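# Open day talk, Skillow hall, October

Slot is 20 minutes plus questions. Doors at 2:00, I start at 2:15. Keep the remote in the left hand, the mic is on the right.

**Slide 1. Title**

Say hello. Say who I am and that I work on the Mamo project. Phones are fine, flash is not. Restrooms are past the coat rack.

**Slide 2. Why we do open days**

- Last year people walked past the arms and asked to see "the real robot." Tell that one, it gets a laugh.
- Most of our work is picking things up and putting them down. It looks easy because everyone in the room does it before breakfast.
- The hall holds 60 and we set out 50 chairs. Point to the standing room at the back.

**Slide 3. What they will see at the table**

Two arms share one play surface. The nearer one has a hand with fingers, the other has a plain gripper. Ask the room which they would choose for a soda can, then for a pencil. Wait for answers before clicking on.

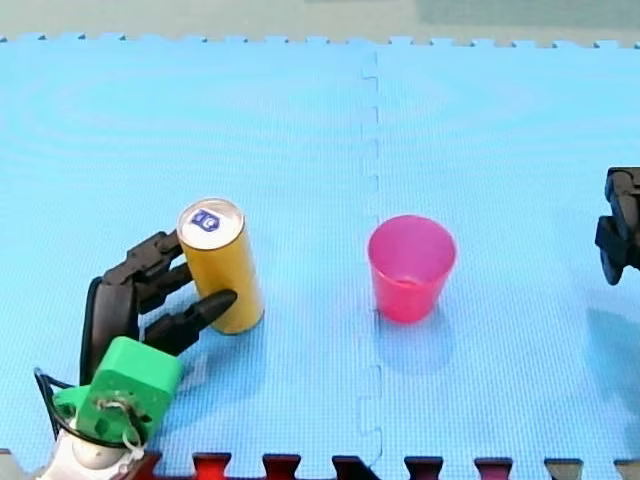 *Fingers on the can, with the second arm's gripper near the cup.*

**Slide 4. Grasping, close up**

Leave the photo slide up for a minute before moving here. Points to make:

- The fingers touch the can at different heights. Three of them show from this side.
- A can standing on end is easy to knock over. Touch it too hard on one side and it goes.
- The cup is wider at the rim than at the base, so a grip that works high up may slip lower down.
- Foam mats are kind to dropped objects. They also give a little, and the software has to live with that.

Don't get pulled into motor talk here. Send those questions to the Roltora table.

**Slide 5. Numbers**

We logged 3,278 grasp attempts over the summer. Of those, 883 were with the fingered hand, the rest with the gripper. Say plainly that these are attempts and that the success rates are still being checked. If pressed, repeat it.

**Slide 6. Live demo**

Walk to the table. Check the stop button out loud so people hear me do it. Visitors stay behind the tape, kids in front. Three tries, then stop even if the last one fails. If the Cileo software hangs, restart it once and take questions while it loads.

**Slide 7. Questions**

Likely ones: price (don't give one), jobs, can it fold laundry (no). Sign-up sheet for the lab visit is by the door. Finish by 2:35, next speaker needs the laptop.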